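1/ Sorting out the drinks shelf and the container deposit returns over the break. Notes as I go, mostly for my own reference. The tally sheet goes back to August.

2/ Total containers through the flat in that period: 377. Cans are the bulk of it and cans are easy. The plastic is where the time goes, so this thread is plastic only.

3/ Current storage is two Bendon crates under the bench. They stack when empty and jam when full. The Bendon lid adds enough height that the cupboard door won't close, so the lids have gone to the garage.

4/ Rule one: caps off before the bottle goes in the crate. A capped bottle holds its air and won't crush. Our depot takes caps separately, in a tub by the door. Check yours.

5/ Rule two: rinse with cold water, a quarter full, shake, tip, drain upside down. Coffee and milk drinks get two rinses. Juice gets one. Water bottles get none.

6/ Draining rack is a Marchand dish rack, the narrow one. The pegs suit a standard neck. Wide necks fall over. I have moved the wide ones to a tea towel and stopped fighting it.

7/ Labels. Full-wrap sleeves come off if there's a perforation. If there isn't, I leave them. Glued paper labels stay on regardless. Soaking them clogs the sink strainer and gains nothing at the depot.

8/ Bottle shape matters more than volume for packing. Straight-sided bottles nest. Anything with a long tapered neck wastes the top third of the crate. Short and squat is the best case by a fair margin.

9/ Ribbing is the other variable. Ribs stiffen the wall, so a ribbed bottle keeps its shape in the crate and resists being flattened by hand. Good on the shelf, annoying in the bag.

10/ Example of the type: Maxwell House Master black coffee, Korean label. Clear ribbed body, black screw cap, lettering in white on the front. Small recycling-style mark down near the base.

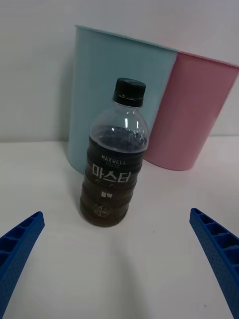

11/ Deposit eligibility. The mark moulded into the plastic tells you about the material. The refund text is a separate thing and is usually on the label or a sticker. Imported drinks are where this trips people up. No refund text, no refund, and it goes in the kerbside bin.

12/ Shelf order after the tidy: coffee at the front left, tea behind it, soft drink on the bottom where the weight is. Undivar shelf liner throughout. It grips well but holds crumbs, so it needs lifting out once a month.

13/ Depot run was 27th December. Queue was long, machine two was down. 55 rejects out of the lot, nearly all crushed too flat for the scanner to read. So, amendment to the above: squeeze them a bit, don't flatten them.

14/ Next job is the Motitz pull-out drawer, which has come off its left runner again. Separate thread.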